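Collecting Demonstrations for the Pangilinan Tidying Task
Ariel Tan, project report, section 3

Our proposal promised 600 demonstrations by the end of January. We recorded 400, which my advisor called a healthy start and my wrists called something else. Each one was done by hand with a pair of handheld grippers, moving small household things such as remotes between the tabletop and a desk organizer.

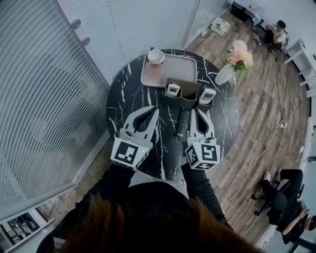 How many of the recordings were good enough to train on? After throwing out 73 with lost marker tracking and 23 where an object was dropped, we kept 304.

The dropped ones were my fault - I had decided that faster demonstrations would make a faster policy. They made a policy that throws things. For the second batch we slowed down, changed the starting layout between takes and wrote the layout in the log before recording. The log for the first batch says "same as before" on most lines, and I can no longer say before what.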